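Tabletop Two-Arm Cells › Handling Large Objects › Setup & Care

Fidunmont Two-Arm Bench Cell, with Stakotau Cable Set

The Fidunmont is our walled bench cell for two small arms working toward each other over a shared white surface. We have been building it at Smadi for long enough now that we know which questions come in during the first week, and a good many of them are on this page, along with the things we'd tell you if you were standing in the shop with a cup of coffee.

What you get is the base with its two recesses, the metal edging, three pale walls, a pair of arms with black grippers, and the Stakotau cables in purple (we tried gray once and everybody lost track of them). The arms arrive bolted to their shoulder brackets. Please leave them that way for the first power-up, even if the cell has to go up a flight of stairs, and ask a second person to help you carry it.

Setting up for large, awkward things

Most people start with blocks and cups, and that's a lovely way to learn the cell. Sooner or later, though, you'll want to handle something that fills a good part of the surface, and then the setup matters more. Luggage is our own favorite for this. It is stiff, it has corners that are hard to get hold of, and it has wheels that like to roll just when you would prefer they didn't.

Home both arms before you put the case down. Lower the speed limit to 37 percent, which is where our own bench stays for anything bigger than a shoebox, and check that each arm can swing through its full reach with the case in place. Start with an empty case, please! The arms are good at nudging, tilting and steadying, but they are small arms, and a packed suitcase is a job for your own back.

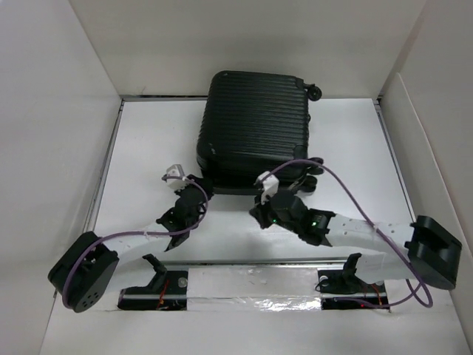
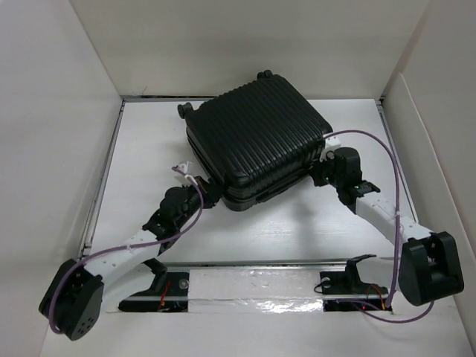 Two-arm work with a ribbed black hard-shell case, purple cables fitted.

Cable slack is the part that takes the most patience. Each purple cable needs enough length to follow the gripper all the way out, and a little more for the turn of the wrist. Too short and it tugs at the connector; too long and it finds something to hook on, and a suitcase wheel is very good at being hooked. Move the arm by hand with the power off, out to its farthest point and back again, and watch the loop the whole way. If it drags, take up a little at the base end and try again. We usually go back and forth on this three or four times and we've never regretted the extra minutes.

Looking after it

Wipe the work surface with a damp cloth at the end of the day. Black shells and wheels can leave marks on white, and they come up much more easily when they're fresh. Skip the solvent cleaners — they dull the finish.

Every 50 hours of running, switch off, unplug, and check the shoulder bracket screws. Snug is enough. While you are down there, look over the thin wires in the base recesses and make sure none has crept up where an elbow could pinch it.

Gripper tips wear slowly on smooth plastic and faster on ribbed shells. We suggest a fresh pair at 2,000 cycles, or sooner if the edges look rounded to you. A spare pair comes in the box with the hex key.

If one arm starts to sag or hesitate on a reach, don't push on through the run. Stop, let the motors rest, and look at the cable connector first. A connector that has worked a little loose is the fault we see most, and reseating it takes a minute. If the trouble comes back, write to the Girnidside service bench with the serial number and a short note on what the arm was doing. Replacement joints normally ship within 5 working days, and the swap instructions are packed with the part.

We use cookies to remember your basket and your region. Accept | Settings

© Smadi Bench Equipment | Contact the service bench | Back to top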